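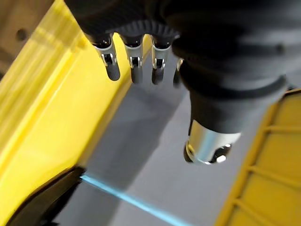 Manon Cloutier wants to know if she can skip feeding her sourdough starter while she's away in March. Yes, Manon, go! Put it in the fridge the night before and it'll be fine for 3 weeks (mine once sat in there a lot longer and I still made pancakes with it).

What flour do you use?
Mostly Stelmakh rye for the starter and plain bread flour for the loaf. I tried the fancy Trornow blend last year and couldn't taste a difference, so back I went.
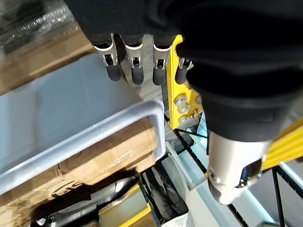
Rye also wakes a sleepy starter faster, so I keep a small jar of it even when I'm out of everything else.

There's gray water on top. Is it dead?
Nope! It's just hungry. Pour it off or stir it in, then feed it twice a day until it bubbles again.

How warm should my kitchen be?
I like 76 degrees for the first rise. My kitchen is colder than that all winter, so the dough goes in the oven with only the light on.

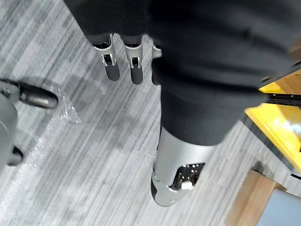

Please put a note on the oven door, though. I preheated a whole bowl of dough once and I'm still sore about it.

Can I freeze a baked loaf?
Sure, slice it first and toast it straight from the freezer.

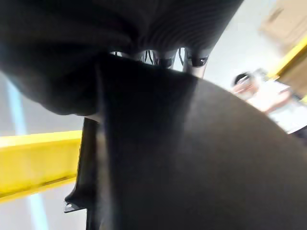

Dark, ribbed, and curved underneath.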